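Drukstead Countertop Grain Dispenser
White, tall and narrow, with push-button release

If you cook rice most days, you'll know the faff of a big bag slumped in the bottom of a cupboard, rolled over and held shut with a peg. The Drukstead stands upright on the worktop and takes up so little width that two will happily sit side by side, one for rice and one for whatever else you get through (ours has been millet since June, and we love it!).

Press the round button and the grain drops into the clear drawer at the bottom. Pull the drawer out, tip it into your pan, slide it back. The narrow window down the front shows how much is left, so you can see when it's time to buy more.

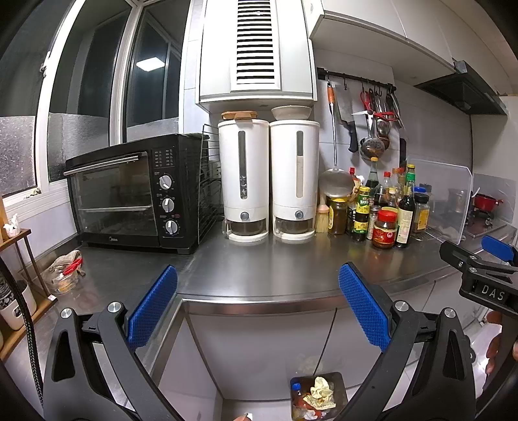
Filling is from the top, with a lid that lifts right off. Suqin Xiao, who looks after our Conditville shop, likes to wipe hers out with a dry cloth before each new bag goes in, and we'd suggest doing the same – old dust at the bottom is what makes the drawer stick. Please don't put the body in the dishwasher. The drawer is fine in there.

It does very well with short and long grain rice, lentils, barley and small beans. Flour and rolled oats clump, so keep those in a jar.

Height: 48 cm
Colour: white
Spare drawer: sold separately, £3
Price: £79 for a pair

Order by noon on Friday for collection from Conditville or Kistmont the next morning.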